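Visitor Badges at the Bikside Office

Kotholm has completed the change from paper sign-in sheets to printed visitor badges at its Bikside office. The Hedaten system was installed in February and now covers both public entrances. Each badge carries the visitor's name, the host department and an expiration time.

Hosts are asked to register their guests by 5 p.m. on the day before a visit. Groups of more than 50 require separate approval from the front desk.

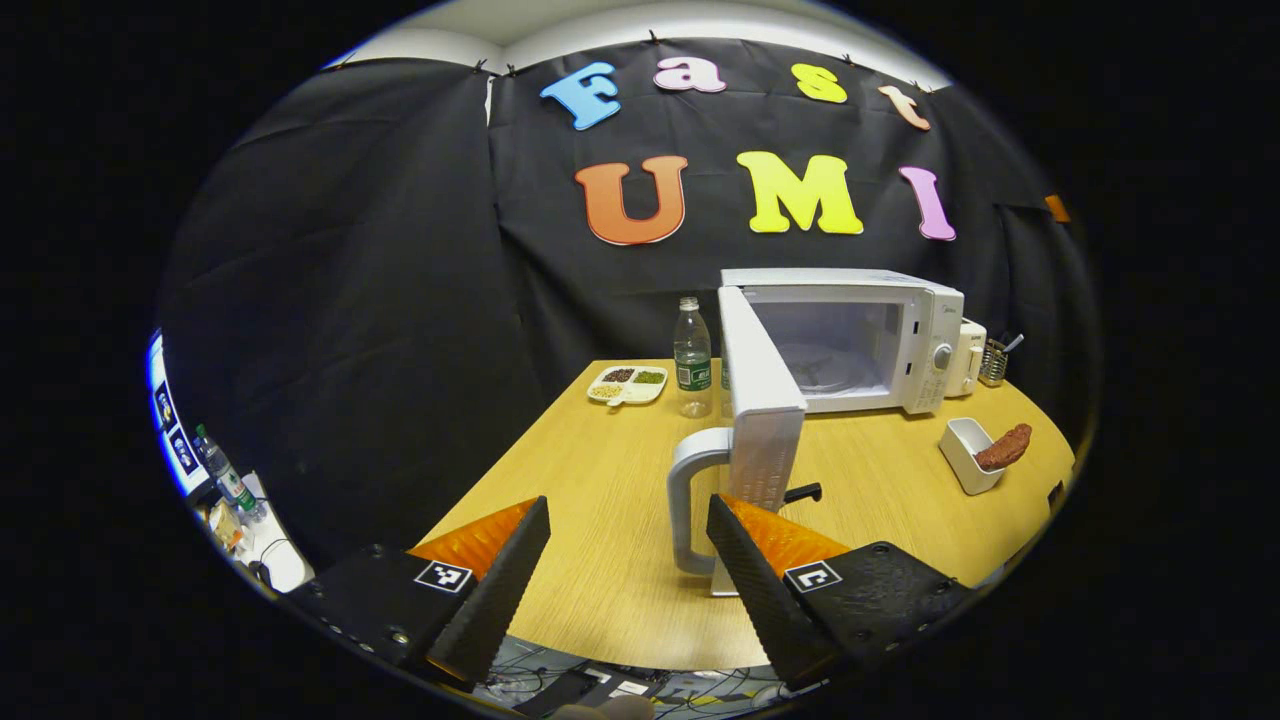 How long does a visitor badge remain valid?

A standard badge opens the lobby gate for 45 minutes after printing, and the host may extend it 2 times from any desk phone, extension 596.

Contractors from Bautista will keep their existing cards until their current agreement ends. Lost badges should be reported to the front desk the same day.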